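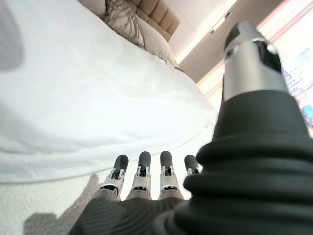 White sheet, Kitilholm guest room

About Crabtree Wadell

We test bedding and we write down what we find. It is a small business, run from Kekville by people who used to sell the stuff and got tired of what we were asked to say about it.

Most of what you read on a packet of sheets is there to get you to the till. Take thread count. A high number can be reached by twisting several thin, poor yarns together and counting each one, and the sheet that results is often heavy, hot and quick to bobble. We have washed plenty of them. A plain cotton sheet with a modest number and a decent weave will usually see it out, and it will cost you less.

We feel much the same about "hotel quality". Which hotel? We have stayed in some very poor ones.

How we work

Each sheet goes through 40 washes at the temperature on its label, then gets measured, pulled and slept on. Shrinkage is the thing most makers go quiet about, so we measure it after the first wash and again at the end. Pillows are weighed, used for 4 months and weighed again. We buy everything in ordinary shops at the ordinary price. Makers do write to us offering free samples, and we send them back.

Our reports go to 3,105 subscribers, who pay for all of this. For a while our old home page said 4,000. That was a count of everyone who had ever signed up, including those who had left, and a reader was right to pull us up on it. The figure was corrected on 2/12/21 and we now count paying readers only.
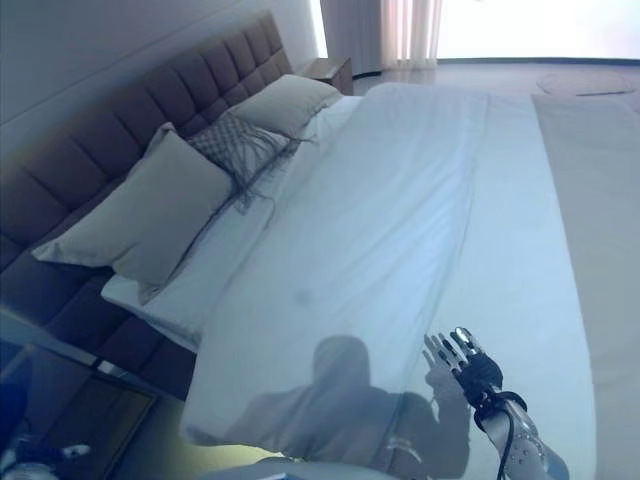
Tufted headboard, matching pillows and a fringed cushion

What we don't do

We don't give awards. A badge on a box tends to mean that somebody paid for the badge, and we can't see why ours would be trusted any further. We don't do "best of" lists at Christmas either.

We won't tell you that a pillow will cure your neck. We have read a fair few of the studies quoted in adverts, and a good many were small, short and paid for by the firm selling the pillow. If your neck hurts, see a doctor.

We are also wary of the word "natural" - wool is natural, so is mould - and of any mattress cover that claims to "breathe" without saying how that was tested.

Should you believe us?

Only as far as you can check. Every report lists the shop, the price paid and the wash results, including the ones that made us look daft. Our October report on linen had a mistake in its shrinkage table, and the correction sits at the top of the page where it can be seen.

Subscriptions can be stopped at any time from your account page. Back reports stay open to former subscribers for a year.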